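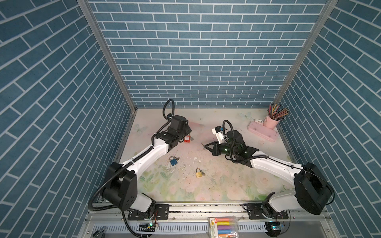 Red, blue and brass: padlock practice on the two-arm table.

Notes from the Lock Table

Nuvirlow Newsletter, 08/04/2022

I have opened a lot of padlocks this spring, and my hands haven't touched very many of them. If you've walked past our room in the Merthorpe building and seen me sitting there with my elbows out and my tongue between my teeth, that's what was going on. I was showing a pair of robot arms how to get a key into a lock.

A few of you asked for an update after the February open house (thank you to everyone who stood in line to try it!), so I said I'd write up how the lock work is going, what a session feels like from the chair, and what we've changed since then. I'm going to go on a bit about keys. Sorry in advance to the people who only came for the drawer task. Fatima has that one and she's promised something for the next issue.

So, the basics, for anyone new on the mailing list. I hold two handles, one per hand. Whatever my left hand does, the left arm on the table does, and the same on the right. Squeeze the handle and the gripper closes. While I work, the computer saves what the arms did along with the camera views, and one complete go at the task is what we call a demo. Enough good demos and we can train a policy on them, and then it's the robot's turn to try with my hands in my lap.

The padlock job sounds tiny. Pick up a key, get it lined up, slide it in, turn it until the shackle lets go. You've done it at the gym half asleep. Now do it with two fingers on each hand, no feeling in your fingertips, and a wrist that won't quite bend the way yours does. My first afternoon on it I got one lock open and had to go and eat a sandwich by myself in the stairwell.

The trouble is nearly all in the pickup. A key lying flat on a table is a mean thing to grab with a gripper, and a key on a ring is worse, because its friends come along. You get hold of the one you want and another one swings around and sits right across the keyhole. Kamol Intarasuk, who was on the other shift with me, used to grab the whole bunch and shake it. I don't recommend this. He did open the brass lock that way once, and we threw the demo out anyway, since none of us wanted to train a robot to shake its keys at things.

What works for me is slow and a bit boring. I come in low from the side and pinch near the wide end of the key, then lift it only a little before I bring the other arm in. If the angle's wrong I pass the key from one gripper to the other to change my hold. Passing is the part I was most scared of and now it's the part I like best. Both sets of fingers come together, you squeeze with one hand, wait, and then let go with the other. That little wait matters so much. On my early demos I let go too soon over and over, and you can hear me on the room audio saying a word that Anong has asked me not to put in the newsletter. 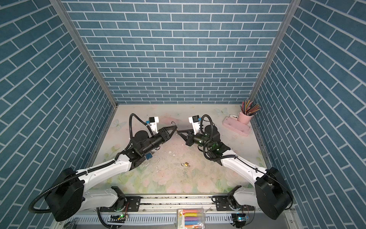

Rungnapa Jitpraphai
Demo Operator, Lock Table

Where are we with the numbers? We have 160 demos that passed review. Another 46 were recorded all the way through and got rejected, mostly mine from the early days, mostly for a key dropped and picked up again in a way that didn't look like something we'd want copied. Anong Suksawat does the reviewing and she is strict. I complained about it for a week and then I sat down and watched my rejects back to back, and she was right about all but one of them. (The one is still under discussion, Anong.)

She has a rule I've come to agree with. A mistake with a clean recovery can stay in. If I miss the keyhole, back off, straighten up and go again, that's useful, and the robot is going to miss too and it ought to have seen somebody deal with it. A mistake followed by poking gets thrown out. Poking is when you've lost track of where the key tip is and you just keep jabbing in the neighborhood of the hole, hoping. Everyone pokes when they're tired. I've started stopping for tea the minute I notice I'm doing it.

Fatima Aliyu changed our seating in February and I want to give her proper credit, as my shoulders are very grateful. The handles used to sit so far forward that I was hanging off them by the end of a block. Now they're closer, with a rest under each forearm, and we take a break after every 13 demos whether we want one or not. I wanted to argue about that too. Then I looked at my times from before and after, and the last few in a block aren't any slower than the first few anymore, so I kept quiet and took my breaks.

The views helped as well. There's a camera up at the wrist of each arm, and for weeks I drove almost completely off the big overhead picture because it felt natural, like looking down at my own hands. It's fine for getting across the table. For the last little bit it's no good at all, the gripper is in the way of the very thing you want to see. Kamol was the one who made me switch. Overhead to reach, wrist view to pinch and line up, back to overhead when you turn. It took me a few days to stop getting seasick, and after that my insertions got a whole lot neater.

Some things I'd tell anyone who's about to sit in the chair for the first time:

Wiggle each handle before you start and watch which arm moves. You think you know left from right. You'll still check.

Leave the spare arm somewhere sensible. I used to park mine wherever it happened to be and then bump it with the busy one.

Turn the key from your whole forearm. If you try to do it with just the wrist you'll run out of turn halfway and have to let go and start over.

Talk out loud if it helps. I do. Kamol hums.

When the lock's open, stop. Don't tidy up. The demo ends when the shackle is free, and I have spoiled more than one by sliding things nicely back into place afterward like I was in somebody's kitchen.

We've had the first trained policy on the table too, and I know that's what some of you skipped down here for! It reaches for keys very well. It has a really nice approach, low and from the side, and I got a bit emotional the first time because it looked so much like me. Then it closes the fingers a hair early and comes up with nothing, and carries that nothing over to the lock with total confidence. We've seen it get a key into the lock on two tries and turn it on neither. Chalerm Rungrueang is looking at the timing on the gripper signal, which he thinks is being recorded slightly behind the arm position. If he's right, every demo we have can be corrected without redoing it, and I'll bake him something. If he's wrong I have a long month coming.

I tried to ask him how sure he was and he said "sure enough to order lunch," and I have no idea what that means.

Coming up next: we'd like more people's hands in the data. So far it's mainly me and Kamol, and the robot is picking up our habits, including my little pause before every pinch, which I didn't know I had until I saw a machine do it. Different people grab differently. I'd love some left-handers especially, and I'd love a couple of folks who've never driven an arm before and haven't had a chance to form bad habits (or mine). You don't need any kind of engineering background. I came over from the packing side at Sukprasert and had never touched a robot in my life, and the most useful thing I brought with me was years of undoing knots in twine.

Slots run for half a day, with the breaks included. Your first hour is just play, nothing gets saved, so drop as many keys as you like. After that Anong or I will sit next to you for a few demos, and then we leave you to it and try hard not to hover. Lunch is on us, and Natovgate staff can book the same way as everyone else now, which I know was a sore point last time.

If you want a slot, put your name on the sheet by our door or reply to this newsletter and it'll find its way to me. Bring your reading glasses if you use them, the wrist views are small on the screen. And if you've got an old padlock at home with a key that still turns, I'd be glad to have it, the stiffer the better.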